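Stitik – Beschaffungsplan Greiftechnik, Standort Kunovby

Inhalt
Das Verzeichnis enthält die Bedarfsliste, die Angebote und die Bildbelege zum Arbeitsplatz. Beträge in Euro, netto. Stand: Juli.

Geplante Posten
Fingerkuppenmodule, Ersatz: 530
Greifbeläge, Satz: 101
Kabel und Zugentlastung: 200
Die Arme selbst sind nicht Teil dieser Liste.

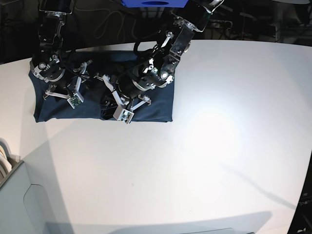
Varnton merkt dazu an, der Posten für Kabel sei zu knapp angesetzt und solle vor der Freigabe noch einmal geprüft werden. Der Betrag bleibt bis zur Prüfung in der Liste – markiert als vorläufig.

Greifbeläge
Beläge werden satzweise bestellt, damit beide Finger eines Greifers gleichzeitig umgerüstet werden können. Für Textilien und für feste Teile gilt dieselbe Bestellnummer. Die Lieferzeit bei Sproģis beträgt 9 Wochen.
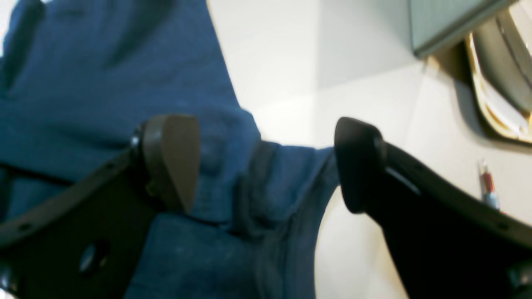

Abb. 2: Greiferfinger mit Belägen an blauem Stoff

Dateien
bedarf.csv – Posten, Menge, Betrag, Status
angebote/ – Angebote im Original
bilder/ – Bildbelege

Mengen werden nur in bedarf.csv geändert. Abgelehnte Posten bleiben mit Status stehen.

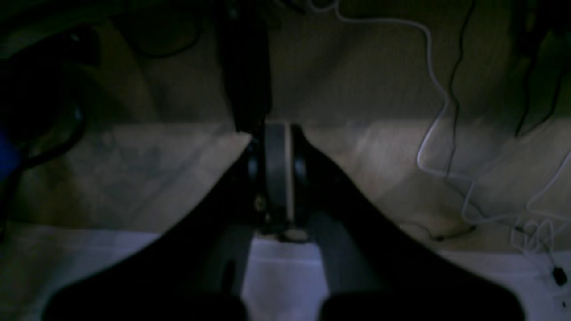

Können Posten ins nächste Budget verschoben werden?
Das geht, solange keine Bestellung ausgelöst ist. In bedarf.csv den Status auf „verschoben“ setzen und das Angebot im Ordner belassen.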